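**Naloxone box at the Otuder branch library - worth it or not?**

**gravelpit_annie** - July 2018

So the county health folks want to put a naloxone box on the wall by the restrooms at the Otuder library. Same kind of thing as the defibrillator box, no lock, alarm chirps when you open it. The cost is $300 for the cabinet and then whatever the refills run. The hearing was 2 hours long and I think I aged a year for each of them. Does anyone here live in a town that already has these?

**sumpump**

We have two in Vevusine. One at the bus depot, one at the laundromat. The depot one got emptied the first week and everyone said "see, thieves." Then the health nurse pointed out that people taking the kits is the whole idea. Silence in the room, you could hear the coffee machine thinking.

**dale_not_chip**

I'll be the bad guy. I don't want my kids doing story time next to an overdose cabinet. Spend the money on treatment beds. The waiting list at the county place is a joke and a box on the wall doesn't fix it.

**gravelpit_annie**

> Spend the money on treatment beds

With $300? That's a bed for an afternoon, maybe, if you bring your own pillow.

**dale_not_chip**

You know what I mean. It's always the cheap thing first and then they call it handled.

**tinroof**

Dale has half a point there, and it pains me to type that. Our county did the boxes, had a ribbon cutting with the big scissors, and I haven't heard a word about detox beds from that day to this. But I'd still want the box. My brother-in-law was brought back in a gas station restroom by a cashier with a nasal spray in her purse. He's a pain at Thanksgiving and I'm glad to have him.
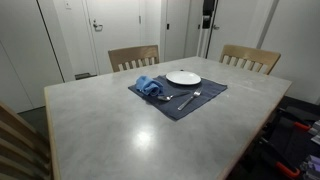

He did end up in treatment, by the way, on the third try. He had to drive two counties over for it. So put me down for both, and send the bill to whoever paid for the new fountain.

**Trokex_Tenant**

Question from someone who has never touched one of these. If I spray it on a person who's only passed out drunk, did I just hurt them?

**sumpump**

No. It doesn't do anything much if there are no opioids in them. Call 911 first, spray, roll them on their side, stay put. With the fentanyl stuff one dose may not hold, so don't wander off because they sat up and swore at you. They will swear at you.

**Trokex_Tenant**

Thanks. I manage an apartment building, so being sworn at is covered.

**kettle_drummer**

Has anybody checked what heat does to it? The Chaimongkol community center kept theirs in an outdoor box facing south, in July. The label says room temperature and that box was not any room I'd want to be in.

**gravelpit_annie**

Good one, hadn't thought of that. Ours would be indoors but the library shuts off the AC at closing. I'll ask who checks the dates, too. At the hearing the answer was "staff," said with great confidence by a person who isn't staff.

**dale_not_chip**

Put it behind the desk and I'll drop my objection.

**tinroof**

Behind the desk means you have to ask for it. Would you?

**dale_not_chip**

If somebody was blue on the floor, yeah, I think I'd find the nerve.

**sumpump**

The depot people tried the desk for a while. Hardly any kits went out. Then they moved it to the wall by the vending machine and now they refill it all the time. Make of that what you will, Dale.

**dale_not_chip**

I make of it that I'm still voting no. See you all at the next one, I'll save Annie a folding chair.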